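Keeping a Household Paper Archive

March 2024

The purpose of this post is to set out the method by which my family's papers have been sorted and stored. The collection came to me from the house in Harju and consists of 682 items, chiefly letters, receipts and school reports. My cousin, Demetrio Manzano, holds a further 93 postcards, which remain with him by agreement.

Preparing the work surface

All sorting is carried out at a table covered with a large sheet of plain white paper. The sheet is replaced when it becomes marked. Food, drink and ink pens are kept in another room. Pencil is the only writing tool permitted, and notes are made on separate slips, never on the items themselves.
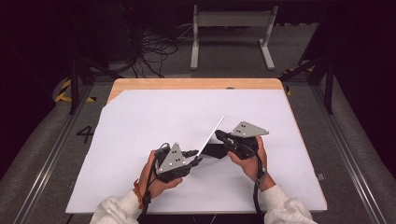

Order of sorting

Papers are divided first by household and then by year. Undated letters are placed at the back of the relevant household, with a slip giving the likely decade. Envelopes stay with their letters, including those that bear only the Drarkari postmark. Staples and rusted clips are removed. Original bundles are recorded before they are opened.

Storage

Each folder holds no more than 10 items and lies flat in a lidded box. The boxes are kept on an inside wall of the hall closet, away from the water pipes. A handwritten index is stored separately.

The receipts for the years in Zilden are still unsorted and will be taken up next.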